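We lost most of a week in June to one fault on the Carncombe cell, so I'm writing it up while I still remember the order of things. Short posts, one after another. Simulation first, because that's where we finally caught it.

Simulated cell, overview and two views from over the table.
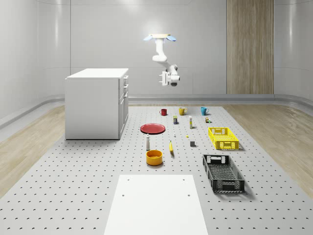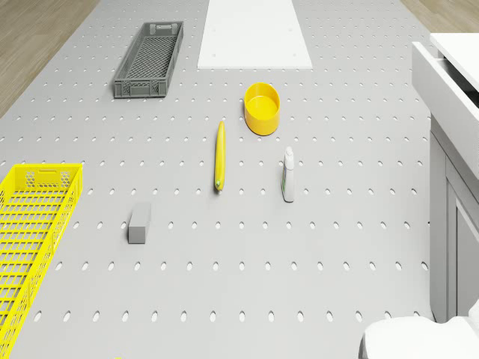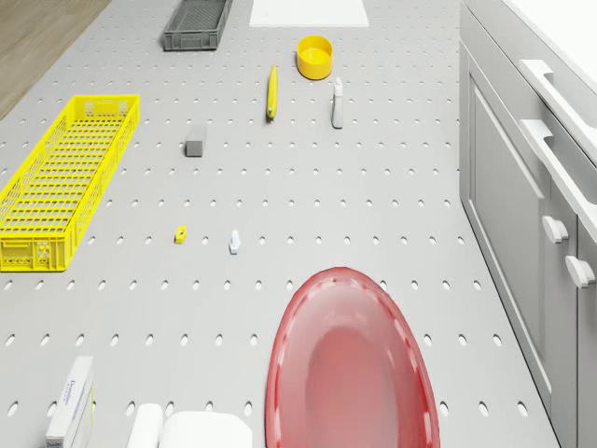 The fault was a slow drop. The arm would pick something up, carry it toward a crate and let go early, always during the carry and never at the pick. The layout we used to chase it is a ceiling-mounted arm over a perforated table, with a yellow crate and a darker one to sort into. The banana and the small gray block ended up being the two objects that mattered, for reasons I'll get to.

On the real cell the first drop was a mug. It came down on the table from carry height and broke. The cell kept running its cycle as if it still had the mug, went to the crate, opened the gripper over it, logged a successful place and moved on to the next object.

That second part worried me more than the mug. A drop is a nuisance. A controller that reports a good place with nothing in the gripper is a safety matter, because everything downstream believes it.

We stopped the cell and locked it out. If you run one of these and see a place logged for an object that is lying on the table, do the same. Don't run it again to see if it does it twice.

First suspect was the finger pads. They looked worn on one side. We swapped them, ran the cell with the guard closed and got another drop the same afternoon. So, new pads, same fault.

Second suspect was the gripper supply. Vallberg, who built the cell for us, asked for a log of the voltage at the tool end. It was flat through the whole carry, including the carry where we lost the object. That ruled out the easy answer.

Then we went to the simulator. Vestergaard maintains the model of the cell, and it runs the same controller build as the real one. We set it up with household objects because that's what the real cell handles.

I ran 2,000 pick-and-place cycles overnight with the default settings. No drops at all. I was ready to blame the hardware again.

What I had missed is that the default settings use a fixed object weight. The real cell uses an estimate that gets updated during the lift. Turned that on, ran the same 2,000 cycles, and got 418 early releases.

Nearly all of them were the banana or the gray block. The crates, the bowl and the bottles hardly showed up. The pick itself was fine every time.

The cause is in how the grip force gets set. The controller closes hard, lifts, estimates the weight, then relaxes to a carry force based on that estimate. It does this to avoid crushing soft things. If the estimate comes in low, the carry force comes in low too.

The estimate was being taken while the arm was still finishing the lift. As the arm slows at the top, the load on the wrist reads light for a moment. Anything sampled in that moment looks lighter than it is. Heavier objects had enough margin to survive it. The light ones went under the minimum and slipped on the first fast move sideways.

Before anyone asks about the mug: a mug is not light. In the logs, that pick was by the handle, off to one side, and the object had started to turn in the fingers. Low force plus a bad grip. Different route to the same floor.

The false "place" turned out to be a separate bug. The check for "object held" was done once, right after the lift, and the result was kept until the end of the cycle. Nothing looked at it again during the carry. Finger position would have shown the loss right away, but the controller wasn't reading it.

Fix for the first part: wait for the arm to settle before sampling the weight, and put a floor under the carry force. It adds a little time per cycle. I don't care about that.

Fix for the second part: read finger position through the whole carry. If the fingers close past the expected width, the arm stops where it is, the cell goes to hold and a person has to reset it. No automatic retry. We argued about the retry and I won.

Reran in simulation with both changes. 3,540 cycles, 5 early releases. All 5 were caught by the new check and the arm stopped each time. I looked at every one of them and they were bad picks at the edge of an object, which is a job for the vision side.

On the real cell we brought it back at reduced speed with soft test objects only. No mugs. It stays that way until the Tirkar inspection is signed off, even though it's annoying to run slow.

Things I would check on your own cell. When is the weight sampled, and is the arm still moving at that point? How often is "object held" read? What does the log say if you take the object out of the gripper partway through, in simulation?

The last one takes ten minutes to set up. We had never run it. It's now part of the test set for every controller build and it runs before anything gets loaded onto the real arm.

Still open: the five bad picks, and whether the carry force floor is too high for soft fruit. I'll add to this thread when the next batch has run.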